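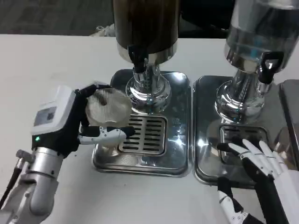
Slide 1: drinks dispensers on their drip trays

Welcome, everyone, and thank you for coming out to Grovcombe at this end of the day. Grab a seat near the front if you can, my voice isn't what it was in May.

(Wait for the door.)

So, tonight is about running a street breakfast, and I'll start with my own first one, in Eltbridge. I'd invited 16 households and 41 people came - plus a very wet kelpie! We ran out of bread by half past eight, and Stanisława Wieczorek from the corner house went home and came back with 12 loaves out of her freezer, bless her.

Slide 2: the invitation. Read it aloud, slowly. Point out there's no RSVP on it, and let them laugh.

Then on to neighbours you haven't met yet. Knock, say your name, tell them what time the food goes out. Mention the Kurek family and the borrowed trestles if we're not past 7.20 pm.

Questions after slide 3.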